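Progress report to the Avholm fund, August
Two-arm packing cell, Grina gift workshop
Prepared by Bláthnaid Lenihan

We are past the halfway point and I'm happy to say the packing cell has become part of the workshop. Both arms are mounted, and we have moved from boxed goods to soft and awkward ones, the part of the job our packers asked us to tackle first.
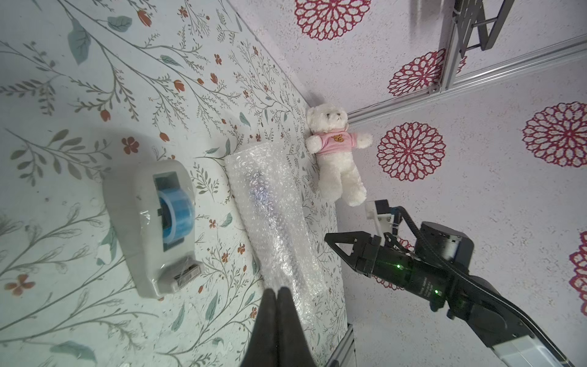

Wrapping is still the hard bit. Bubble wrap slides, bags collapse, and a person fixes both without thinking. Our 13 packers have been wonderfully frank about this – several have taken a turn guiding the arms themselves, and their tricks for opening a bag are now written into the training notes.
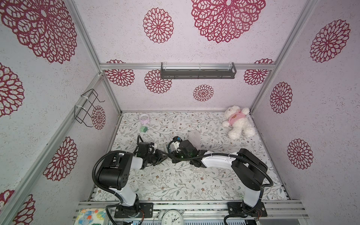 Both arms over the patterned tabletop, with the bear in the back corner.

Two packers, trained by Ceseck over 20 hours, now run the cell and have moved up a pay grade. No jobs have been cut, and the agreement with staff says none will be. The others rotate to the cell for 30 minutes a shift, which gives their wrists a rest. Some miss chatting at the long bench, so we plan to bring the bench closer.
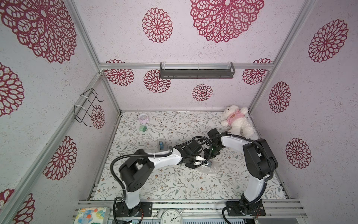

The two grippers meet above a clear plastic bag.

Still open: the spare gripper fingers from Uçar are late, and we want a quieter spot for the cell before the holiday orders start. Next period we'll try mixed orders, with the packers choosing the items. I can't wait to see what they pick!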